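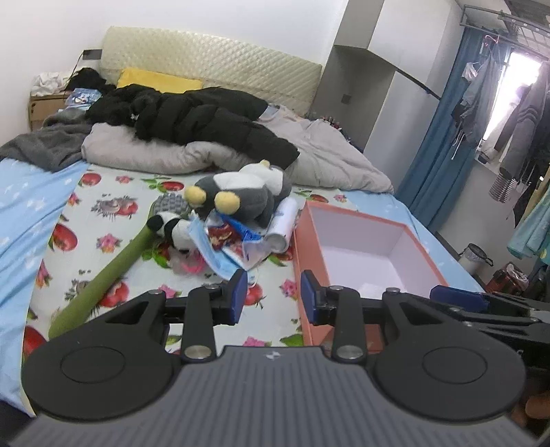 # How Cloth Is Made

Almost every room has cloth in it. Sheets, mats, curtains and socks are all cloth. Cloth starts as fiber. A fiber is a very thin, bendy strand, much longer than it is wide.

## Where fiber comes from

Some fibers grow on plants. Cotton grows in a fluffy ball around the seeds of the cotton plant. Linen comes from the stem of a plant called flax. Wool grows on sheep. Silk is made by a caterpillar when it builds its cocoon. Polyester is made in factories from oil.

## From fiber to yarn

One cotton fiber is weak. It breaks if you pull it. When many fibers are twisted together, they grip each other, and the twisted strand is called yarn. Making yarn is called spinning.

You can test this with a cotton ball:

1. Pull out a small tuft.
2. Tug both ends. It comes apart easily.
3. Pull out another tuft and twist it tightly between your fingers.
4. Tug it again while it is still twisted.

## From yarn to cloth

There are two main ways to turn yarn into cloth.

**Weaving** uses two sets of yarn. The warp runs the long way and is held tight on a machine called a loom. The weft goes from side to side, over one warp yarn and under the next. Most bed sheets are woven.

**Knitting** can be done with one long yarn. The yarn is bent into loops, and each loop is pulled through another. Loops can change shape, so knitted cloth stretches. Most T-shirts and socks are knitted.

The looms at the Welard mill in Irkley hold 40 warp yarns in every inch of plain cloth. A piece 5 inches wide would need five times as many.

## Adding a pattern

A pattern can be woven in with colored yarn, or it can be printed on top later. In printing, each color is usually put on by its own screen or roller. A print of fruit or flowers may need several. The Drellia print shop, also in Irkley, keeps 392 screens on its shelves.

Printed cloth is often heated afterward. The heat helps fix the color so that it stays in during washing.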